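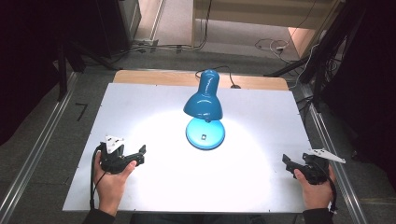 Desk Lamps at Folladholm, November

I've been looking forward to putting this page up! Jerome Sarmiento and I spent an evening with the small lamps from the Folladholm swap shelf, and the teal one won me over completely. Glossy bell shade, short curved neck, round domed base in the same color, and a little dark switch sitting right on top where your finger wants it. I paid $9 for mine and I'd have gladly gone to 40.

Set one of these on a white surface and the glow is wonderful. It spreads so far that a single bulb does for a whole desk (Jerome reads by his until midnight).
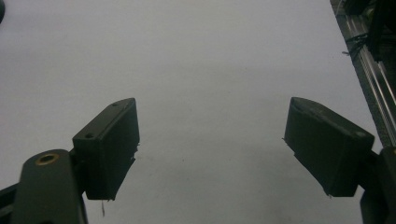 Plain matte white, with soft, uneven shading.

More lamps to come, including Jerome's brass one from Lumbao.

Rizwan Debnath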